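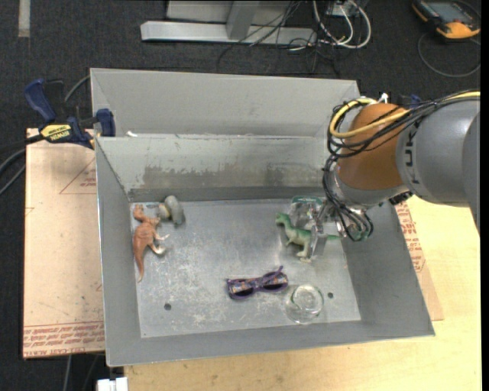
Jomar Talavera wrote:
> Dinosaurs always go first at our swap table. Should we sort them out from the other small toys this year, or leave everybody to dig?

Leave them to dig! I vote for digging every time. My two spent most of the last swap elbow-deep in toys and came home with a long-necked one they still fight over – best afternoon of the year.

I've got 17 more to bring, mostly plastic, plus a few farm animals my sister passed along. They've all had a soapy bath and the tails are fine. One stegosaurus is missing a foot, but please don't toss him, somebody will love him!

Can we do the same Saturday in November? I can bring the folding tables again – and Marites has the price stickers.

Ariel Fajardo

Last updated: Sep 13, 2020
2 comments · 0 shares
We use cookies to keep the list archive working. OK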